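Desk corner at the Probert room gets a fresh look

If you've been by the Probert room on Kanside this month, you already know I can't stop talking about the walls. The old plaster look has its fans (me too, a little!), all soft bumps and trowel marks.
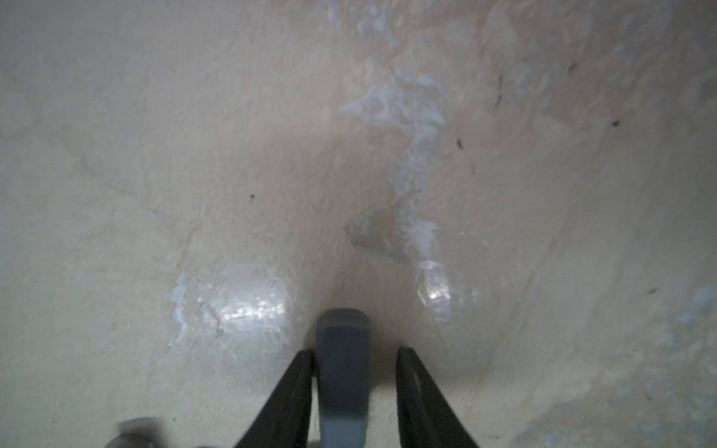 Anyway, the little desk corner opens Wednesday at 7, and it's all about small stuff: where you put your wallet, your pencil case, the magazine you keep meaning to read. We had $400 to spend and I think we got our money's worth.

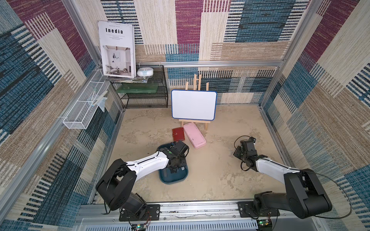
My favorite is still the whiteboard on its wooden easel. Blue edge, rounded corners, very cheerful. The woven-look patterns around it are loud, I know, but I love them next to that stone-look floor.

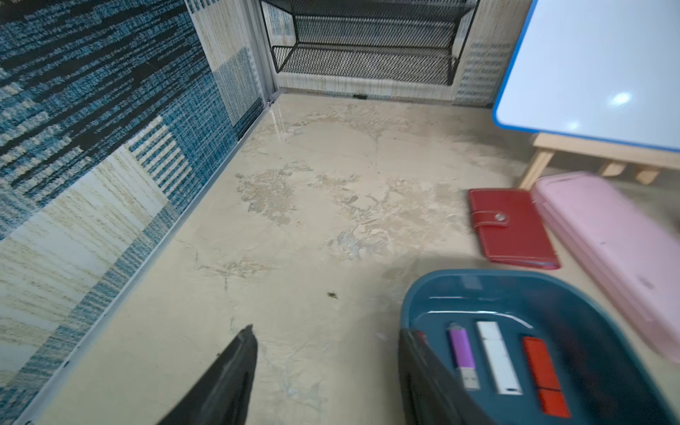 Folks from Clallholm have asked if they can borrow ideas for their own reading nook, and of course they can! Come in by the side door, and bring a magazine to swap if you've got one.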